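About Senov

Senov gathers examples for robots that learn by being shown. Our customers build the learning systems. We supply the recordings they train on, mostly two-handed work at a table with small household and workshop items.
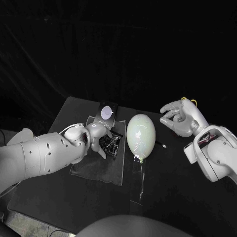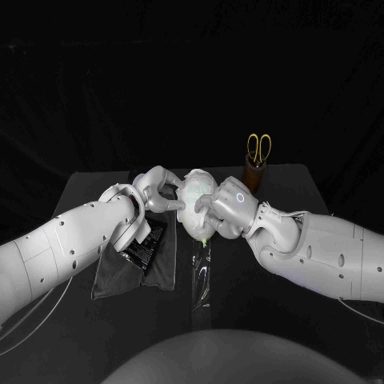
Two-handed work at the table, with both arms in view.

Bindu Unnithan started the company after several years of running test benches at Drustum. We are now 19 people in 2 buildings on Fernandes Street. Most of us are operators. The rest check recordings, write task sheets, and keep the arms running.

A project starts with a task sheet. It names the items, says how they may be laid out, and says what counts as finished. An operator then repeats the task with the items moved between runs. A typical order is 300 good runs of one task. Failed runs are kept too, labeled as failures, and customers can choose whether to take them.

Every run is watched from start to finish by a checker who did not record it. Notes go into Grudero, our own labeling tool, and are delivered with the recordings.

We ask for 3 weeks' notice on new tasks. Soft and thin items such as cloth, film, and bags take longer to set up, and we quote them separately.

New operators train for two weeks before their runs are used in an order. We hire every August and do not require a robotics background.

Page last updated February 18, 2026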